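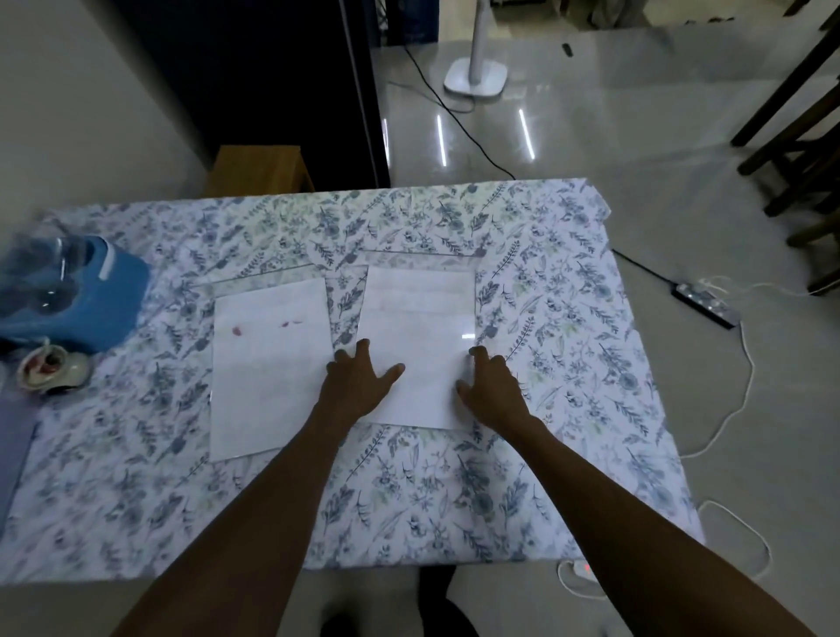 Could we go over darning again, came the request at the end of last session, because the heel of my sock now looks like a walnut. Yes, we can! I've made plenty of walnuts myself, and it's nearly always tension.

Lirkville Evening Mending, handout 5: Darning a heel

What to bring
One clean sock with a hole in it, a blunt darning needle and some wool close to the sock's own thickness. I use Listar 4-ply (the grey is lovely) but any sock wool will do. I have spare mushrooms, so don't buy one specially.

Laying the first threads
Turn the sock right side out and stretch it over the mushroom, only just snug. Start 5 stitches outside the hole, in good solid knitting, and run your lines up and down. Leave a tiny loop at each turn — wool shrinks in the wash and that loop gives it somewhere to go. My practice heel took 11 lines. No knots please, you'll feel them in your shoe all day.

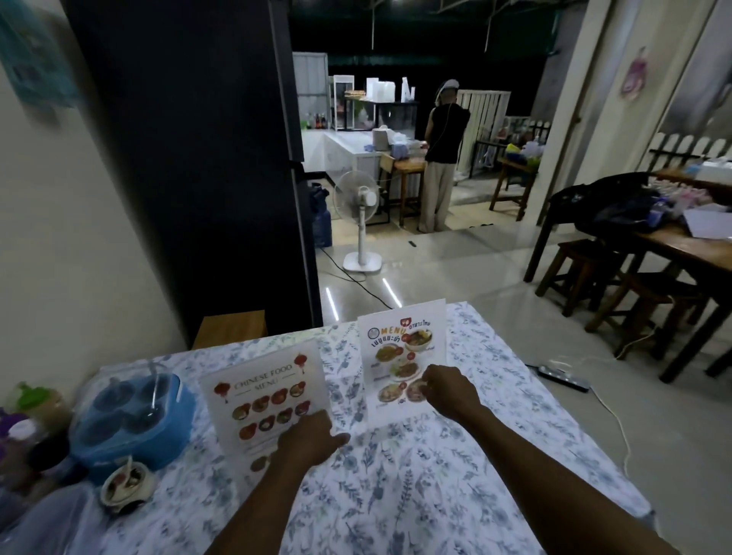
Weaving across
Now go over one, under one, and swap on the way back. Push each row down with the needle tip as you go. If it starts to pucker, stop and ease it out before you carry on, it won't improve by itself (I've tried).

For October
Pick a jumper elbow. Ospina do small skeins in odd colours, and I'll bring my scrap bag too.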